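Filed under: Course Handouts > Home & Shared Shop Robotics

Session 10: Gripping Things That Would Prefer You Didn't
Baststead Shared Workshop, Monday evening group 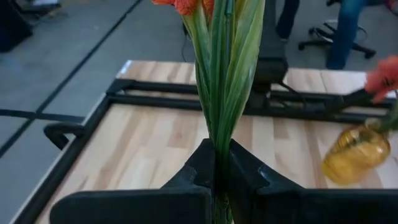
A message came in after last session asking why we can't just turn the force down until the stem stops getting crushed, and whether the rest of this handout is strictly necessary. You can turn it down. The writer did, by their own account, and the gladiolus swung round like a weathervane and hit them in the ear. So yes, the handout is necessary, though I admire the research.

1. What a stem is, mechanically

A tall, top-heavy tube full of water. Nearly all the weight you care about is at the flower end, and you are holding it at the other end. When the arm accelerates sideways, the blossoms stay where they were for a moment and then arrive all at once. Your fingers feel this as a twist. Two flat fingers are good at squeezing and poor at resisting twist, and most of tonight follows from that.

Leaves make it worse. If you close on a bundle of leaves with the stem somewhere inside, the position reading tells you the width of the bundle. Leaves slide over each other. You can have a firm grip on the leaves and a very casual one on the flower.

2. Where to grip

Lower is easier for getting into a vase, because the arm stays clear of the rim for less of the move. Higher is easier on the twist. Pick a height, mark it in your notes, and change it on purpose. Last term one pair changed the height, the speed and the finger pads in the same run and reported that it was "better." It may well have been.

3. Force settings on the Clerkach board

The Clerkach controller takes a grip value from 0 to 1864. Why 1864, I can't tell you; I asked, and was sent a link to the page where I'd read it. Treat the number as having no units. Start at 302 for gladiolus and go up in small steps. Write down the value at which the stem first stays put through a slow move, then the value at which you first see a bruise. You want to live between those two. If they are the same number, you need softer pads.

Wollum pads go on with the ribbed side in. The arrow on the packet points the other way. Ignore the arrow.

4. Two arms, one vase

An upright vase with nothing in it is happy to fall over, and one with a single tall flower is looking for an excuse. Standard sequence:

- Arm A holds the stem and waits.
- Arm B goes to the vase, approaches slowly, and stops short.
- Arm B steadies. It does not grip glass at flower force. Check this before you run it.
- Arm A lowers, pauses, opens, and backs straight out along the line it came in on.

The last step is where the vases go. People open the fingers and swing the arm home in one motion, a leaf catches on a fingertip, and the whole arrangement comes along for the ride. Back straight out. Count to 2. Then swing.

In Ko, the waits go in as separate lines. Putting them on the end of a move line is legal and does nothing at all, with no warning.

5. Cables

Any cable lying on the tabletop will find the vase. Run the arm through its full path by hand, power off, and watch the cable the whole time. The arm you can trust to be where you sent it.

6. For next time

Bring your two force numbers and the grip height they belong to. Bring your own flowers if you have a garden; the shop on the corner has started asking questions. Water goes in the vase only after a clean dry run, and the mop is behind the laser cutter, where it was left last session by somebody who owes me a power strip.

Reading: Ko manual, the chapter on waits. Skip the poem.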